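Notes from the grinding room

The mirror is back. Those of you who came to the open evening in June will remember it as the thing under the tea towel that we kept asking people not to lean on. It has now been to Raststead for a new coat of aluminium, and has come home in the same biscuit crate it left in, with rather more padding.

For newer members, the history is short and slightly embarrassing. The disc was ground in a wash-house in Lelthorpe by a country doctor called Thiele, who treated the parish for gout by day and rubbed two lumps of glass together by night. His casebooks are in our cupboard. They are meant to be medical, but the patients get shorter and shorter entries as the mirror gets better, and by the last volume a broken collarbone is dealt with in four words while a scratch near the rim gets a page and a half.

He finished it, tested it on a distant weathercock, pronounced it "tolerable", and started another. The second one cracked. Reading between the lines, so did Mrs Thiele. 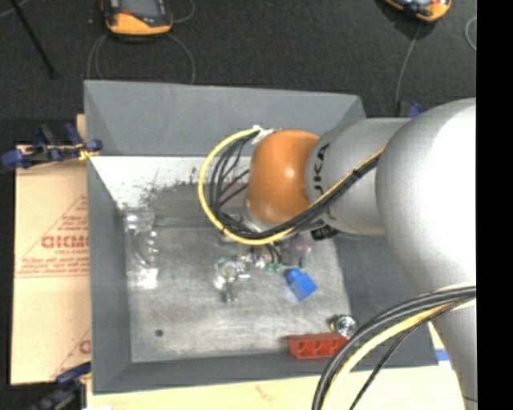
Hauke Wendt

What we did not know until this year was how tolerable it was. Chathurika Mridha set up the knife-edge test in the corridor, the only part of the building long enough, and spent several evenings there with a lamp, a razor blade and a sign asking people to use the other door. People used this door. Each time they did, the air moved, the shadows on the mirror wobbled like a blancmange, and she started again.

Her verdict is that the middle of the disc is very good indeed and the outer edge is turned down, the usual fault of a man who polishes when tired. Masked to leave off the last bit of rim, it should give clean views at a magnification of up to 500. Eckhard Hollmann maintains it will do 1000. Eckhard has maintained this about every telescope we have owned, including the one that turned out to have its eyepiece in backwards.

The next job is the tube. Thiele's own was mahogany and went for shelving long ago, so Sombat Thepsuriya is building a new one from the drawing in casebook 57. The drawing is lovely and gives no measurements of any kind, although it does include a careful portrait of a hen. Sombat has asked whether the hen might be there for scale. We are looking into the breeds kept locally at the time.

Anyone who would like to help with sanding is welcome from seven in the evening. Bring a mask and old clothes. Please use the other door.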